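From: Natalie Lambert
To: Treloar House residents and leaseholders list
Date: 2023-12-16
Subject: Re: Ground floor sitting room: wall finish, door and consultation timetable

Dear all,

I write on behalf of the management office in reply to Mr Khasawneh's message, which is quoted below so that those who joined the list after it was sent may follow the points in order.

Walid Khasawneh wrote:

> Dear Ms Lambert,
>
> Thank you for the notice concerning the ground floor sitting room. I have read it with Mr Haddad and we would be grateful for a fuller answer on four matters before we return our forms.
>
> First, the notice says that the walls will be given "a textured finish to match the existing". The existing finish on our side of the building has been painted over at least twice and I do not know what is meant by matching it.
>
> Second, the old door to the passage was solid. We understand that the new one is to have glass in it. Has the fire officer been asked?
>
> Third, the sum of £1,497 is shown against "making good" with no further detail.
>
> Fourth, several of us on the upper floors received the notice late, and the closing date for comments is too near for those who are away.
>
> Mr Haddad also asks whether the room may be booked in the evening once the work is done, as it could be before the heating failed.
>
> Yours sincerely,
> Walid Khasawneh
> Flat 9

I shall take these in turn.

On the wall finish, the wording of the notice was not clear and I apologise for that. The intention is to use a coarse finish in mixed browns on the walls of the sitting room only. The passage, the stairs and the landings will stay as they are, in plain cream. The colour was put forward by Flornska, who prepared the design, after the office asked for something that would not show marks from chairs and bags. Residents who would prefer a plain wall should say so on the form, in the space under item two. If enough forms ask for it, the office will obtain a second price before any order is placed.

Ms Usher's old plan of the room, which hung in the entrance hall until the summer, should no longer be relied upon.

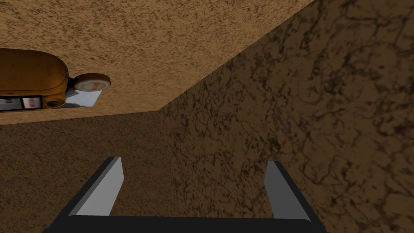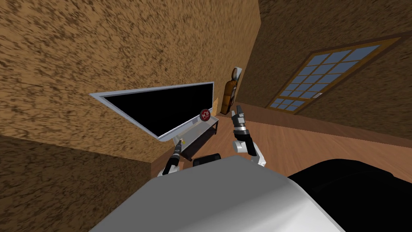
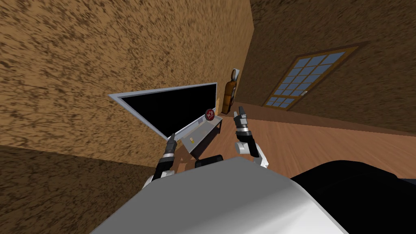 On the door, the fire officer has not yet been asked, and Mr Khasawneh is right to raise it. The passage is the means of escape for the four ground floor flats, so any door opening on to it must meet the required standard, glazed or otherwise. I have asked Carla Twal to send the door schedule to the fire officer with a covering letter. No door will be ordered until a written answer has been received, and that answer will be copied to this list in full. Should a glazed door be refused, the present door will be repaired and kept, and the saving will be returned to the reserve.

On the sum of £1,497, this is made up of three parts. The removal of the old skirting and the filling of the wall behind it comes to £691. The lifting and relaying of the threshold, which has been uneven since the flood in the boiler cupboard, comes to £206. The remaining £600 is an allowance for plaster repairs that cannot be measured until the skirting is off. If the allowance is not spent it will not be charged. The contractor, Conanow, has agreed to this in writing and the letter may be read at the office during opening hours. Copies can be made on request.

On the timetable, the office accepts that the notice reached the upper floors late. The fault lay with our own delivery and not with the residents. The closing date for comments is therefore moved to the last day of February. Forms already returned remain valid and need not be sent again, but anyone who wishes to change an answer may do so by sending a new form marked "replacement" at the top. Where two people in one flat hold the lease together, one form is enough — please make sure that it carries both signatures.

Mr Haddad's question about evening bookings is a fair one. The room was closed in the evening only on account of the heating, and there is no wish to make that permanent. Yeison Usuga, who keeps the booking sheet, will draw up a short set of terms for use of the room, covering hours, noise, and the return of the key. The terms will be sent to this list in draft. Existing daytime bookings are not affected until a start date for the work has been fixed, and those concerned will be written to separately.

Two smaller matters have been put to me by telephone and may be of interest to others. The bookshelves now in the passage are to be offered to residents before they are disposed of; please write to the office if you would like one. The noticeboard will move to the wall beside the post boxes, where the light is better.

Replies to this message go to the whole list. Any resident who wishes to raise a private matter, including the payment of their share by instalments, should write to the office address instead.

Yours faithfully,

Natalie Lambert
Management Office
Treloar House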